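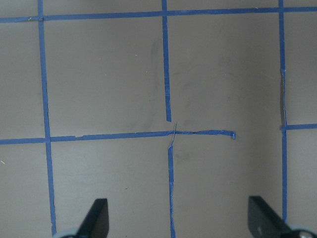
Call for Participants: Working Group on Good Practice for Shared Robot Workspaces

Drernudov invites operators, technicians and safety officers to join the Jilitora working group. The group will draft rules for tabletop cells in which two arms share one work surface. Applicants need at least 12 months of work with robot arms.

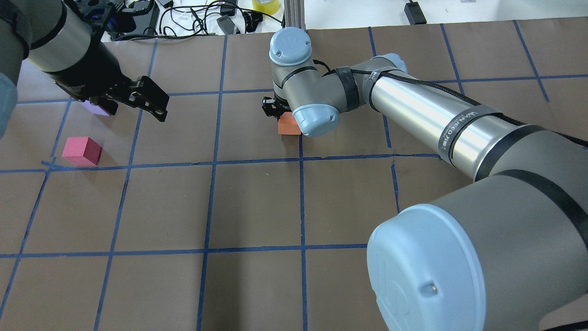
Members will review the current draft, which covers grid marking, tape replacement, cable routing and the placement of teach pendants. The group has 19 seats and meets monthly at the Vidora site from January. Each member receives a stipend of $4,000.

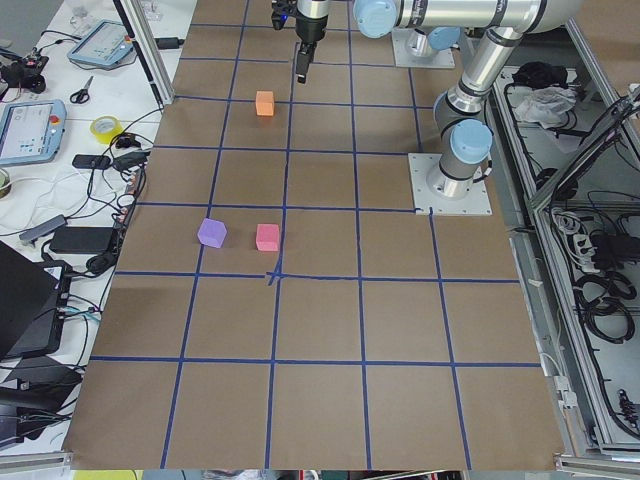 Two-arm cell with taped grid and foam cubes.

Send a resume and a one-page statement to Ngozi Onuoha, Standards Office, Room 345. Employer consent is required before the first meeting.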